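Section 4: Fitting the Sleeve and Running Your First Pick
Reading time: 4 min

Okay, you've got the arm bolted down and the Peixoto board blinking at you, so now comes the part I like best. I wrote this section for the new people in our robotics club, and I'm going to assume you've read Section 3 and that your hand already opens and closes from the laptop. 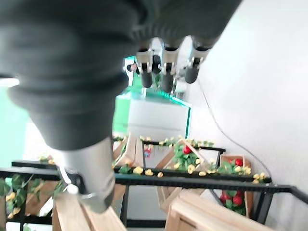
Gonçalo Tavares wants it known that he'd do the sleeve last, after the finger check, and that he has argued this at two club meetings already. Fine! If you'd like to do it his way, swap Part A and Part B. The arm won't mind, but you'll be checking fingers with the bare joints showing, so keep your hair and hoodie strings back.

Part A: The sleeve

1. Power off at the wall strip. The stop button leaves the Peixoto board live, so that doesn't count.
2. Slide the fabric sleeve up the arm, wide end first. It will wrinkle, and a few soft folds are good — the arm needs slack when it bends.
3. Pull the ribbed cuff down until it sits snug right where the arm meets the hand. You want all of the finger joints clear of the knit.
4. Bend the arm by hand through its whole range, slowly. If the fabric goes tight anywhere, feed more of it down and try again.

CAUTION: Don't tape the cuff. We did that in April and spent an evening picking glue out of a joint with a toothpick.

Part B: Finger check

1. Power on and open Flulik (that's our control program, and yes, we let the youngest member name it).
2. Load the profile called Imum. It's the slow one. Please don't touch the fast one yet.
3. Close and open the fingers 10 times and watch the rubbing points. You're listening, too. A steady hum is okay, a click is a loose screw.
4. Look at the black fingertips. If one is twisted or coming away, press it back on before you go any further.

Note: If Flulik throws error 281, unplug the hand cable, count to 20, and plug it back in. I have no idea why this works and I've stopped asking.

Part C: The flower pick

Our task for the Clundetti challenge is picking out artificial flowers, and the practice area is set up like a little garden stand, with wooden crates of greenery and a garland of small yellow blooms wound along the black rail. It's pretty, and it's also mean, as leaves love to hide a stem.

1. Start with a red one. The Flulik color finder locks on to those faster than the yellow.
2. Bring the hand in from above with the fingers pointing down, and stop a palm's width over the target.
3. Lower in small taps of the arrow key. Let the leaves push aside a bit before you close.
4. Close at grip level 13. Go higher and you'll mangle the petals, go lower and it slips on the way up.
5. Lift straight up first, then move sideways. Everybody wants to do both at once — don't, you'll drag half the vine with you.

CAUTION: Leave the garland alone until you can do the crates cleanly. It's one long piece, so a bad grab pulls on all of it, and rewinding it is a pain.

Write your grip level and approach height in the club notebook when you're done, even if the run was a mess. Section 5 uses those numbers to set up the automatic pick.

Related sections
Section 3: Mounting the Arm and Wiring the Peixoto Board
Section 5: Your First Automatic Pick
Clundetti Challenge: Packing List

Last updated 30/06/2018 | Questions? Leave a note in the club notebook | Back to top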